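## Part 4: Setting up the drip line on your Ilimo balcony kit

Okay, so by now you've got the reservoir filled and the pump hanging on its hook. I put this section off for ages when I was writing the guide because the drip line is the fiddly bit, and I've done it wrong more times than I'd like to admit (the basil forgave me, the mint never noticed). Read through all the steps once before you cut anything. The tubing in the box is generous but you only get one roll!

**You'll need:**

- the thin black tubing and the 12 drippers
- the end plug, plus the spare if it hasn't rolled under something
- sharp scissors or a craft knife
- a mug of hot water
- your pots, already where you want them to live

### Laying out the line

1. Unroll the tubing and let it lie in the sun for a while. It comes off the roll as curly as a pig's tail, and warm tubing relaxes a lot. In November I just drape mine over the back of a chair near the heater and go do something else.

2. Run it loosely past every pot, starting at the pump. Don't pull it tight! You want a bit of slack at each pot so you can lift one out to repot it later without dragging all its neighbors along.

3. Put all your small parts in a tray before you start fitting them. I work at the table with a shallow dark one, and the pale pieces show up nicely against it. Drippers are tiny and they bounce, and I have fished more than one out of a drain.

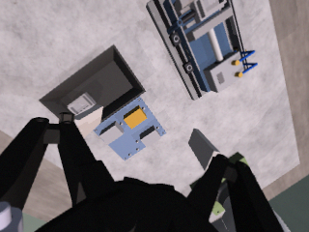 ### Fitting the drippers

4. Mark the tubing at each pot with a dab of chalk or a bit of tape. One dripper is plenty for herbs. Tomatoes get two, on opposite sides of the stem.

5. Cut straight across at the first mark. A slanted cut will leak, maybe not today, but it will.

6. Dip the cut end in your mug of hot water and count to ten, then push the dripper in up to the ridge. You should feel it seat. Do the other side the same way and move on to the next mark.

 > **Caution:** Hot from the kettle is too hot. The tubing goes floppy and the fit stays loose for good. I let the mug sit until I can just about hold it by the sides.

7. Check the little arrow on every dripper. It has to point away from the pump. Ute Reuter, who gardens two floors above me, had hers set up backwards for an entire summer and blamed the fertilizer.

8. Leave the far end open for now. I know, it's tempting.

### First run

9. Stick the open end in a bucket and switch the pump on. Let it run until the water comes out clear with no bubbles. Kits bought secondhand can push out some pretty alarming green stuff at first, so keep going until that's gone too.

10. Switch off, fit the end plug, switch back on. Now walk along the line and look at each dripper. A slow, steady drip is what you're after. If one is spraying, it isn't seated, so pull it, warm the end again and push harder.

11. Set the dial to 14 minutes, once a day, early. I like 6 a.m., when the sun isn't on the pots yet and my downstairs neighbor isn't out on her patio.

> **Note:** Pots at the far end always get a little less. To see how much less, put a cup under the first dripper and another under the last and run one cycle. My first cup came out at 100 ml and the last one was well short of that, so the thirsty plants moved up near the pump and the rosemary went to the end, where it's been very happy.

### If something's off

**Nothing comes out at all.** Check for a kink behind the biggest pot. It's almost always there. After that, check that the pump is fully under water.

**One pot stays dry.** The dripper is clogged. Take it out, soak it in vinegar overnight, rinse it and blow through it the wrong way. (Rinse first. Trust me.)

**It keeps dripping after the pump stops.** Your reservoir is sitting higher than the pots and the water is siphoning through. Move the reservoir down to floor level, or lift the pots up on a bench.

**The dial clicks but won't stay put.** That's worn teeth, and you'll want the replacement timer, listed as part 119 on the sheet at the back. Until it arrives you can run the pump by hand, which I did for a couple of weeks with an alarm on my phone and a lot of muttering.

Once everything's dripping the way it should, tape the line down along the wall so you don't trip on it, and head over to Part 5 for feeding.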